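July 29, 2019

**Church walk-round before the new term: what I checked, what I found**

Lai-ching Shek asked me to write this up for the parish file, and she asked me to put comments in with the ticks this time because last year's sheet was all ticks and she couldn't tell what any of them meant. Fair enough! So this is long. OK means OK, WATCH means look again before the fall bazaar, FIX means somebody needs to pick up a phone.

**Outside and entrance**

- [x] Front steps — OK. Handrail is solid, I leaned my whole weight on it and I'm not a small man.
- [x] Ramp on the Burnby Street side — OK, but the grip strip at the bottom is curling up at one corner. I pressed it down with my boot and it came right back up. WATCH.
- [ ] Porch light — FIX. It comes on and then goes off again after a minute or so. New bulb made no difference, so I think it's the sensor.
- [x] Main doors open outward with one hand, both leaves — OK. Please, please stop propping the left one with the hymnal box.

**Sanctuary**

- [x] Aisles clear — OK once I'd moved two music stands and a stroller.
- [ ] Third pew from the back, north side — FIX. The kneeler drops by itself and it drops hard. I've tied it up with string and put a note on it.
- [x] Candle stands — OK. All steady, drip trays clean. The paschal candle stand wobbles a hair if you bump it, and it's always done that.
- [x] Exit signs lit — OK, all of them, with the lights off and the blinds down.
- [x] Posted occupancy — the card by the door says 281. We don't come near that except Christmas Eve and the Manríquez wedding.
- [ ] Carpet edge at the chancel step — WATCH. Taped in July, the tape's holding, but tape isn't a repair and the choir goes over it in robes.

**Choir loft**

- [x] Stairs — OK. Treads good, light switch works top and bottom.
- [x] Rail height — OK. I measured it again because somebody asked at the annual meeting. It comes to 49 inches at the lowest spot, which should make everyone happy.
- [ ] Organ blower cord — FIX. It runs under the mat. It shouldn't run under anything. I've pulled the mat off and left the cord where you can see it until Farico can come put in a proper outlet.

**Fellowship hall and tables**

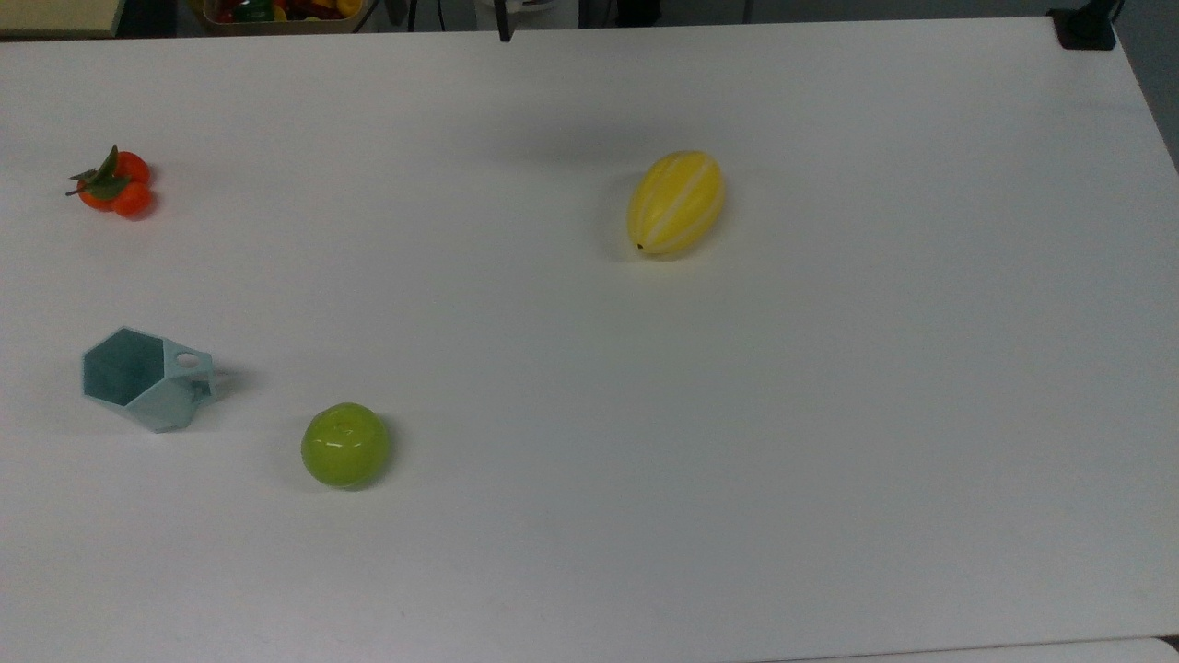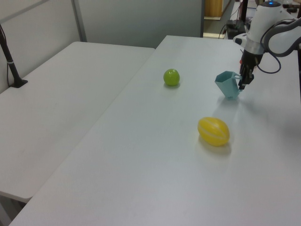

My biggest worry in the hall is still how we stack and carry the folding tables, so I'm giving it more room than it probably deserves. They go on the cart flat, tops facing each other, and never more than the cart's own label says. Two people per table, one at each end, no heroes. When we set up for the Sunday school welcome, I'd like the little ones' tables left with as much clear white top as the one in the photos, a cup and a few pieces of fruit and plenty of room between them, so there's less to knock off when thirty elbows arrive at once. Keep hot coffee on the counter and away from the kids' end altogether.

- [x] Table legs and locks — OK, except one lock that sticks. I oiled it and I'll try it again next month.
- [x] Chairs — OK. One had a cracked seat and it's gone to the dumpster.
- [x] Floor — OK, though it gets slick by the kitchen door when it rains. The big mat needs to come back out of the closet.

**Kitchen**

- [x] Extinguisher — OK. Needle in the green, pin in, tag current.
- [x] Stove knobs all off and all present — OK.
- [ ] Hood filter — FIX. It's sticky with grease and I didn't love what came off on my fingers. Needs doing before the pancake supper, not after.
- [x] First aid kit — OK. I added bandages and burn gel, and took out some eye drops that were older than our acolytes.
- [x] Fridge — OK. Somebody's casserole dish has been in there a good while (blue lid). Come get it.

**Boiler room**

- [x] Door closes and latches — OK.
- [ ] Storage — FIX. The nativity camel is leaning on the boiler again. I know there's no good place for him, but that is the worst one.
- [x] Carbon monoxide alarm — OK, tested, very loud, sorry to the altar guild.

**Money, since I'll be asked**

Mudel quoted us $700 for the porch light, the hood cleaning and the kneeler together. The organ outlet is separate and Farico hasn't given me a number yet. We have $3,000 in the building line through the end of the year, and I'd like to say yes to Mudel this week and let the outlet come when it comes — the blower can stay unplugged between services till then.

I've put the spare boiler room key back on the hook in the sacristy. If you borrow it, write your name on the pad. I'll do the WATCH items again in the week before the bazaar, and I could use a second pair of hands for the loft.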